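The Mug Is Not a Drawer
by Áine Tully

Every shared desk I have ever worked at has had a mug on it that no longer holds a drink. It holds pens. Before that it held one pen, set down by somebody who meant to come back for it, and before that it held coffee. I have watched this happen at three employers and in my own kitchen, and I would like to lodge an objection.

My current office is in Grustbridge, on the second floor, over a shop that sells blinds. We have 14 people and, by the count Hema Suvarna took in February when she was angry about it, 97 writing instruments. Two of them were the good kind. Hema put the whole lot in a shoebox and wrote on the lid with a marker, and then the marker went into a mug, because where else would it go.

The defense of the pen mug is that it's handy. Dinesh Achari, who has defended it to me at length while eating a samosa over my keyboard, says a table needs one upright thing or the small things roll off it. I grant him the rolling. A marker on a bare white table is a restless object and will find the edge if you sneeze. But a mug has a job already. It has a handle, which no pen has ever needed, and a rim at exactly the height of a human lip - put your markers in it for a month and then tell me you'd drink from it without looking.

And people do try to have it both ways. A spoon goes in at ten in the morning, a marker goes in at noon, and by the end of the week it is anyone's guess whether that mug belongs to the kitchen or to the whiteboard.

A yellow mug, a marker with a blue cap, a white table. This is how it starts.

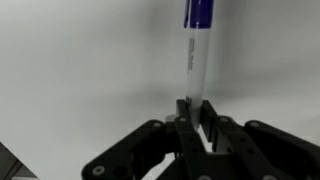
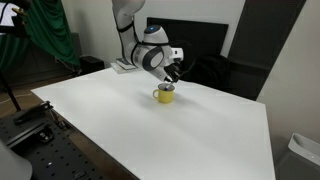
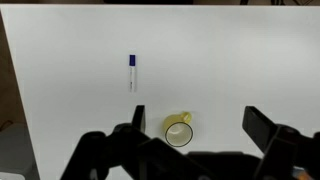
So where should a marker go if the mug is off limits?
Flat, on the ledge under the whiteboard, cap on. If your board has no ledge, a shallow tray will do, and it should be ugly enough that no one wants to eat out of it.

I realize the tray is a hard sell. Lakshmi Pisharody brought one in last year, a gray thing with 8 compartments, and inside a week it had paper clips in every one of them and a cough drop in the corner. The markers had gone back to the mugs. She took the tray home and I believe it now holds seeds.

My own proposal was a rule that any mug found with a pen in it would be washed and returned to the shelf, and the pen left on the table to take its chances. It lasted until I did it to Aishwarya Chettiar, whose pen mug turned out to be the only thing her daughter had ever made in pottery class, and which had a hole in it. I apologized. A mug with a hole may hold pens. I have added this to the rule, which is taped up over the sink in blue marker, and the marker is in my jacket.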